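Notes for my October talk - "Pricing Your Work Without Feeling Sick"
Small business evening, slot is 290 seconds over what I asked for, so don't rush!

Open with the lamp story. Wait for people to finish getting coffee first. Say hi, say who I am, say I restore old table lamps and have been doing it badly, then less badly, for six years. 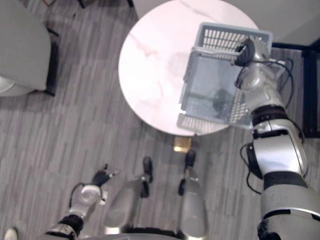
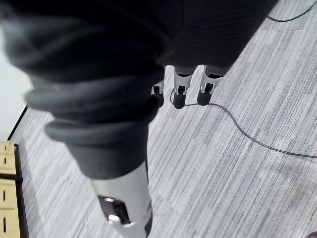 So. The lamp. My first real customer brought me a Luneo desk lamp with a cracked shade and wiring that scared me. I spent two weekends on it and charged her the price of the parts plus lunch. She was so happy she sent me her sister, her neighbor and a guy from her gym, and they all wanted the lunch price too (pause here, people usually laugh). That was my pricing for a whole year. I was busy all the time and I was broke.

Next bit - the Ettore bit. Ettore Mancuso had the shop next to mine, picture frames, and one afternoon he asked me what I charged for a rewire. I told him. He didn't say anything, he just went and got his calculator. We put in rent, the van, insurance, the hours I spend on email, the hours I spend driving to look at a lamp that is too far gone to fix. Then we worked out what I was making per hour. I'm not going to put the number on a slide. Ask me at the break and I might tell you.

Ask the room: who here counts their email time? Hands up. Wait. Don't fill the silence, I always fill the silence.

Okay, then how I price now. I start with hours, all of them, including the boring ones. Then parts, with a markup, and yes you are allowed a markup, you're the one who drove over and picked them up. Then I look at the total and if my stomach flips a little I leave it alone for a night before I send it. I used to knock money off right at that point. Every single time!

Tell the Zanetti story if there's time. Big floor lamp, brass, three arms, all of them wobbly. I quoted $749 and practically hid under the bench after I hit send. The man wrote back "great, when can I drop it off?" That was the entire email. I had a whole paragraph ready to defend myself and never used it.

If I'm short on time skip Zanetti and go to the part about saying no. The Fernamby job is the one to use - rush order, no deposit, lots of compliments. Take the deposit, folks. Compliments are lovely but the electric company won't accept them.

Somebody will ask about raising prices on old customers. Answer: I gave them a month's notice, one short email, no apology in it. I lost 2 of them. One came back in the spring with a different lamp.

Somebody will also ask what software I use. It's Vistix for invoices and a paper notebook for everything else. Hold up the notebook. (Bring the notebook.)

Finish with questions, then remind them the sign-up sheet for the November evening is by the door.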